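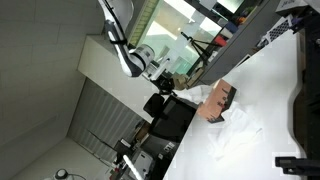
4 min read

Unit 3 handout: Packing small goods by hand
Packaging and Dispatch Basics, Britham campus

Read this before the practical. Bring it with you, along with your completed order slip from Unit 2.

Choosing the carton

Start with the item, not the shelf of boxes. Measure its longest side, then its width, then its height, and write all three on the slip. Add space on every side for wrapping. For unbreakable goods one finger's width is enough. Glass and ceramics need three.

A small carton is stiffer than a large one made from the same board, so go down a size when you can. If the lid bulges when closed, go back up. The Lamptey chart on the inside cover of your workbook lists the stock sizes by code. Code 108 has been dropped and should be crossed out.

Old cartons may be reused for the practical. Press each corner with your thumb. A corner that gives easily has lost its strength and the carton goes to recycling. Cover or strike through any old shipping marks before a new label goes on. 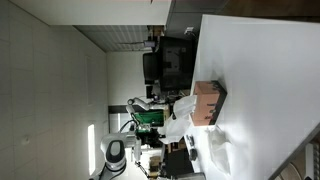 Bags are used in this unit for two jobs, keeping dust and damp off the item and filling space around it. The two jobs need different handling. A bag that will hold an item should be laid out and smoothed before you fill it. A translucent bag lying flat and wrinkled, like the one beside the pink box, still wants a pass of the hand so that the opening is easy to find. A bunched-up bag such as the white one can go in as light filler, but keep its folds inside the carton and clear of the flaps. Plastic caught under tape makes a weak seal.

Closing and checking

Fold the short flaps first, then the long ones. Run one strip of tape down the center seam and carry it over both ends by the width of your palm. Rub it down firmly.

Lift the carton and tilt it once each way. If you feel the item move, open it and add filler at the side it slid toward.

Marking

The practical is marked out of 70. Carton choice and filling carry the most marks. Neatness of tape is marked, speed is not. Hand in the order slip with your carton, or the grader has nothing to check your measurements against.

Shares: 3

Related handouts
Unit 2: Reading an order slip
Unit 4: Labels and the Ferorel numbering system
Unit 5: Stacking and the Grurov pallet pattern

Last updated: May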